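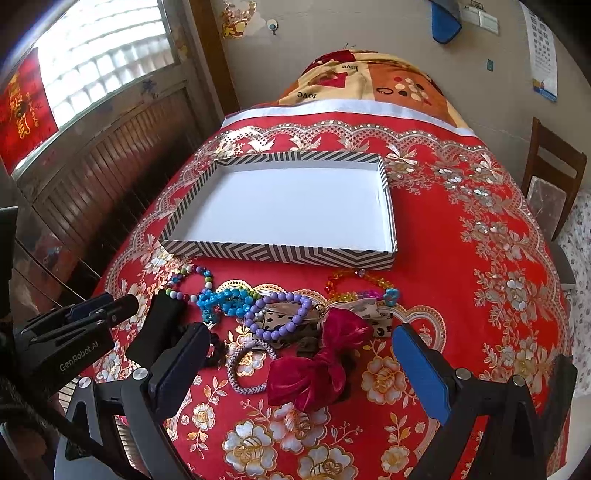
## 3. Demonstration Collection

### 3.1 Task definition

The sorting task requires the operator to move small personal accessories, one at a time, from a mixed pile on a table into a shallow open box. A trial begins with the box empty and ends when the operator judges that no loose item remains outside it. Order is left to the operator. We did not script a sequence because an earlier pilot in May, run with a fixed order, produced policies that followed position in the sequence and paid little attention to the object under the fingers.

The items fall into two groups. Beaded bracelets keep an open loop when laid down and can be lifted by closing on a short run of beads. Fabric items, such as bows and hair ties, compress under the pads and change shape between the first contact and the lift. The groups also differ in how they fail. A bracelet that is pinched off-center tends to swing and strike the wall of the box, whereas a bow that is pinched at one loop tends to drag whatever lies under it.

**Figure 1.** Start of a sorting trial, viewed from the hand-held gripper. The pile lies in front of the box, with a purple bracelet resting partly on a spotted fabric bow. The crimson satin bow is the largest item. Blue pads are visible on the finger tips.

### 3.2 Hand-held and remote conditions

Demonstrations were gathered under two conditions. In the hand-held condition the operator carries the gripper directly and works at the table. In the remote condition the operator drives an arm from a second room through a paired controller, with the wrist view and one fixed view on a monitor. The target items and the stopping rule were the same in both.

We recorded 400 demonstrations in homes in Clakmont and Clallville, of which 276 were hand-held. Homes were used as found. Tablecloths, wall hangings and chairs stayed where the residents kept them, and window light was not controlled. A printed cloth is a harder background than the gray bench used in the pilot, as flowers and borders on the cloth can be close in size and outline to the items being picked.

Each operator completed a practice block before recording. Märta Solheim and Sverre Wallin trained all operators from the same written guide, which covers grip angle, approach height and the handling of a missed grasp. Operators were told to reopen the fingers fully after a miss and to try again from above. They were also told not to push items against the box wall to gain a grip. That strategy is quick by hand but transfers poorly to an arm with a stiff wrist.

### 3.3 Overlap and contact

Overlap between items is the main source of difficulty. In Figure 1, the gray-and-white braided hair tie is partly tucked beneath the crimson bow. Two orders are open to the operator: remove the bow first and expose the tie, or take the tie by its free part and slide it out. Both count as correct. Operators in the hand-held condition often changed their choice after contact, and these changes appear in the recorded path as a short pause followed by a small sideways motion. We kept such segments. Cutting them would have left the policy with no example of how to recover from a poor first choice.

The view from the gripper also hides part of the work. A finger can cover an item lying close to the near side of the pile, as with the black hair tie at the left in Figure 1. The policy therefore receives a short history of wrist frames along with the current one. The fixed view was available in the remote condition only and was not used in training, so that both sets could be pooled.

### 3.4 Labeling and exclusion

Gudrun Kvam and Gunnel Backlund marked the start and end of each grasp using the Engström annotation tool. Finger opening gave the first estimate of each boundary, which was then corrected against the video. Fabric items needed more correction than bracelets, as the fingers often keep closing well after the cloth has been secured.

We excluded 38 demonstrations. The grounds were loss of tracking, a dropped item that left the table, or a second hand entering the work area. A further 50 were set aside as a test set, drawn from homes that do not appear in the training data. The remaining demonstrations form the Wistirberg training set used in Section 4, where they are split by condition and by item group. Trials with one or more missed grasps remain in the set and carry a separate flag.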